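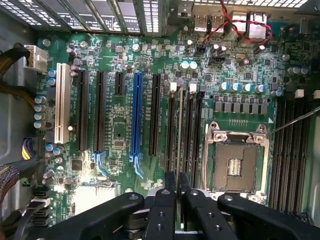 FOR IMMEDIATE RELEASE
January 2025

Hukance opens desktop repair and reuse counter in Stokanbridge

STOKANBRIDGE — Hukance, the computer repair and resale shop, has opened a walk-in counter for older desktop PCs at its Krawczyk building location. Open now. No appointment needed for drop-offs.

The counter takes tower computers of any age, working or not. Staff open the case, clean out the dust, test the motherboard, power supply and memory, and check every expansion slot and port. Customers get a written report in 7 working days. Repair, upgrade or donate — owner's choice.

Last year Hukance took in 3,424 desktops at its old drop-off point. Of those, 1,501 went back to their owners in working order and 703 were rebuilt and passed on to local families and schools. The remainder were stripped for parts: cables, brackets, boards, cards, fans. Parts are sorted and sold at the counter, priced individualy.

"People bring in a tower thats been in the garage for years and figure it's junk," said a Hukance spokesperson. "A lot of the time it needs one part. Maybe a new power supply, maybe a good cleaning. We want them to ask before they throw it out."

Also at the counter:

Older cards and adapters, PCI and PCIe, tested before sale
SATA cables and power leads, sold singly or by the bundle
Drive wiping for donated machines, done on site
Bench space for customers who want to do there own swap, tools provided

Laptops and tablets not accepted at this time. Monitors by arrangement only.

Storage shelving and workbenches for the new space were supplied by Plarnent. A second bench area is planned for March, with evening classes on basic desktop upkeep to follow. Class schedule and fees will be posted at the counter.

Media inquiries: Hukance press desk, Krawczyk building, Stokanbridge. Interviews and shop visits on request.

###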